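One Box, No Categories

Most advice on toy storage assumes that sorting is the goal. The usual recommendation is a set of bins, each with a label: play food in one, figures in another, bath toys in a third. I kept a system like that for 7 months. It had three bins and it failed in all of them. My position now is that small toys should go into a single open box, and that the box should be slightly too small.

The failure of the sorted system is a matter of decision load. Each item returned to storage requires a classification, and toys classify badly. A capsule ball could be a container or a ball. A rope ring could belong to the dog. An adult resolves such cases in two seconds; a child of 3 does not resolve them and leaves the item on the floor. With a single box the only question is whether the item is in it or out of it.

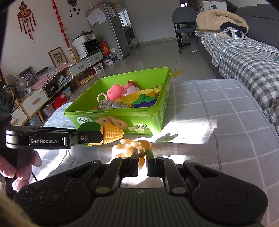
The second argument concerns the location of play. In our apartment the toys are used on the bed as often as on the floor, because the bed is flat, gets the sun and can be reached from every side. A rack of bins cannot be carried there. A single box can. The working surface then becomes temporary, and it is cleared when somebody wants to lie down.

Gemma Serra, who lives downstairs and has two children, objects that a mixed box makes it hard to find a given piece. This is correct. Finding the corn takes some digging. I would put the cost at 30 seconds per search, against a sorting session every evening, and digging is an activity the child will perform without being asked.

Material matters less than people think. Martti Leinonen sold me a Doltetti crate with a hinged lid, and the lid was the first thing I removed. A lid hides the contents and adds a step. A plastic box of the sort cookies come in does the same work at no extra cost. 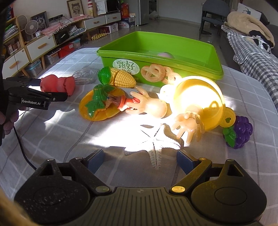 Capacity is the part I would defend hardest. If everything fits with room to spare, the collection grows until it does not. If the box is full before the last few pieces go in, the surplus is obvious and can be dealt with. We remove items in July and again in winter. Play fruit survives most reviews. Anything with a missing part does not.

The method has limits. It does not suit construction sets or puzzles, where one lost piece disables the rest. Those stay in their own packaging on a shelf, and I have no plans to change that.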